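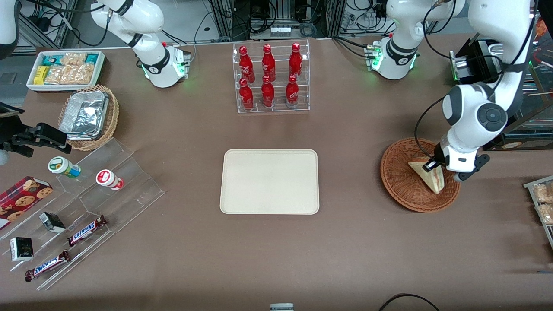 Slide 1. Tray assembly, two-arm cell. Left arm at the sandwich basket, tray still empty.

Opening, two minutes. Thank Kekeli Quaye for the slot. Say up front that this is a talk about packing a snack tray and that I will not be covering dishwashers, laundry or anything with stairs.

The question from the Farnby people was whether a machine can take over the counter job: read an order, put the items on a tray, hand it across. My answer is "some orders, slowly." Give the answer now so they can stop waiting for it.

Slide 2. What the job consists of. A person at the counter does four things without thinking about them: finds the item, picks a grip, lifts it clear of its neighbors, sets it down where it won't roll. Go through the items by grip, not by name. Bottles standing in a rack are the easy end. A bread wedge with filling is the hard end. Squeeze it too little and it slides, too much and the filling moves. Wrappers come between: the bar inside is stiff, the crimped ends are not, and the grip depends on which one the fingers meet.

Slide 3. Numbers from the Jurnitcombe trials, August. Read them slowly.
Single item, upright bottle: 91 percent placed on first attempt.
Single item, sandwich: 70 percent.
Full order of 4 items, no human touch: 40 percent.
Somebody will multiply these together. The items in an order are not independent. A bad first placement uses up tray space and spoils the next one. Marek has the breakdown by item if asked.

Slide 4. Why the shelf matters more than the arm. 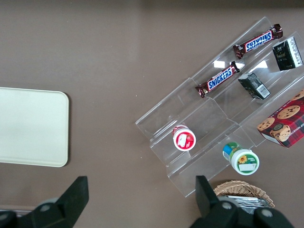 Clear acrylic is the worst surface we deal with. It throws back the overhead lights, depth readings drop out along the steps, and the planner then treats a shelf edge as free space. Abena Laryea tried matte film at Iklow and the dropouts went away, but the shop wanted its clear shelves back. Pause here for the retail people.

Second point on the same slide: goods do not stay where the stocking plan puts them. A round container can end up on its side on the table. A worker rights it in passing. Our system has to be told that righting it is part of the job, and at present it isn't told.

Slide 5. Cost. Skip if past the half hour. Refer them to Dardo Arancibia's sheet.

Slide 6. What I would install today: bottles and boxed goods, fixed rack, a person within reach for everything soft. What I would not install: anything sold as unattended.

Questions. Rami Mahasneh will ask about the Alemayehu gripper. We have it on loan and have no results yet.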